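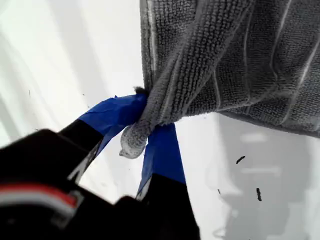

Gray microfiber towel, drawn together at one corner.

Trallbridge to Release Femurell for Windows PC With No Preorders, No Season Pass and a Demo First

Studio says players have good reason to doubt launch promises, including its own

FOR IMMEDIATE RELEASE
Tuesday, April 13, 2021

Trallbridge, the independent studio behind the console adventure game Femurell, today announced that the game will come to Windows PC this fall. There will be no preorder period. There will be no deluxe edition, no early unlock for people who pay more, and no season pass. A free demo of the opening chapter will be available before the full game can be bought, and it will run on the same build of the engine that the finished game uses.

The studio is aware that most PC versions of console games are announced as "built from the ground up for PC," and that many of them then arrive with a locked frame rate and menus that ignore the mouse. Trallbridge will not be using the phrase. Femurell was made for consoles. The PC version is a port, and players will be able to judge from the demo whether it is a decent one.

"I have bought plenty of ports on the strength of a trailer," said Ramesh Lodhi, studio director at Trallbridge. "The trailer was always smooth. It told me nothing about what would happen on my own computer. I don't see why anyone should trust our trailer more than I trusted those."

What the PC version includes

Femurell on PC will ship with an uncapped frame rate, full keyboard remapping, separate volume controls for speech and effects, support for ultrawide monitors outside of the pre-made story scenes, and a field-of-view slider. The story scenes will stay in their original shape with black bars at the sides. The studio looked at redoing them and decided that the results were worse.

Mouse control has been rewritten for the climbing and map sections. In the console game, the map was moved with a stick and a slow cursor. Testers disliked using that cursor with a mouse, and it has been removed.

Saves are stored in an ordinary folder that players can open, copy and back up on their own. Cloud saves will be offered through the store, and can be turned off. Saves from the console version will not carry over. Trallbridge considered a transfer tool and found that it could not make one that worked reliably enough to put its name on.

System requirements

The studio will publish its minimum and recommended specifications with the demo, along with the resolution, settings and frame rate each one was measured at. Trallbridge notes that a list of parts with none of those details attached is close to useless, though it remains common.
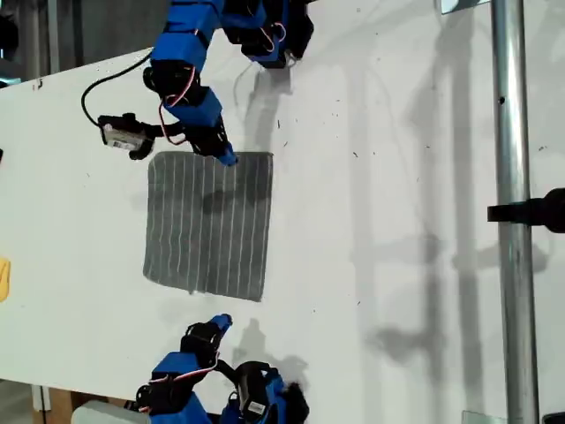 Two blue robot arms reach toward a striped gray cloth on a white surface.

"Minimum can mean that the game plays well, or it can mean that the title screen loads," said Kuldeep Vishwakarma, lead engineer on the PC version. "When we say minimum, we'll say minimum for what. If the number turns out to be wrong, we'll change the page and put a note on it so people can see that it changed."

Vishwakarma's group invited 907 console players to a closed PC test. Of those, 233 finished the first chapter and sent back a report. The studio does not claim that the group stands for PC players in general. People who own a game already tend to like it, and people with badly behaved computers may have given up before filling in the form. The most frequent complaint was stutter on entering a new area for the first time. That has been reduced and has not been fully removed, and the demo includes the area where it was worst.

The port was carried out with Naidu, an outside engineering team that has worked with Trallbridge before. Vivek Khurana, who leads the work at Naidu, said the demo was the part of the plan his team argued about longest.

"A demo costs time, and it can lose you sales if the game isn't up to it," Khurana said. "I've heard people in this business call that a reason to skip one. I think a customer would call it something else."

Price and store

Femurell will be sold through the Renness store at launch. Trallbridge has not agreed to any exclusive period, and it expects to list the game on other stores afterward. It has no dates for those and will not guess at them here.

The price will be announced on the day the demo appears. There will be no launch discount. "If we're going to sell it for less during the first week, then that's the price, and the other number is decoration," said Gaurav Bisht, who handles publishing for the studio. Refunds will follow the Renness store policy, and time spent in the demo will not count toward the playtime limit.

The game will not need a constant internet connection or a separate launcher, and there is no account to create. It has no online features that would call for one.

After launch

Trallbridge is not publishing a road map. The studio has set aside 10 weeks of engineering time after release for fixes and will post patch notes in full, with known problems listed at the top of each one. Version 2 of the game's photo mode, which has been asked for by console players, is being worked on for PC and console together. It may not be ready this year, and no one should buy the game expecting it.

Mod support is a harder question. The game's files will not be locked or scrambled, and the studio will not act against people who change them for their own use. It is not offering official tools, and patches may break mods without warning.

"We could have written 'mod friendly' on the store page and let people imagine the rest," said Tirta Jugah, community manager at Trallbridge. "Then I'd be the one answering for it in the forum."

About Trallbridge

Trallbridge is an independent game studio. Femurell is its first game to be released on PC.

Press contact

Review copies of the full PC version will be sent out ahead of release with no limits on which settings may be shown or when performance results may be published. Requests should be addressed to Gaurav Bisht at the Trallbridge press office.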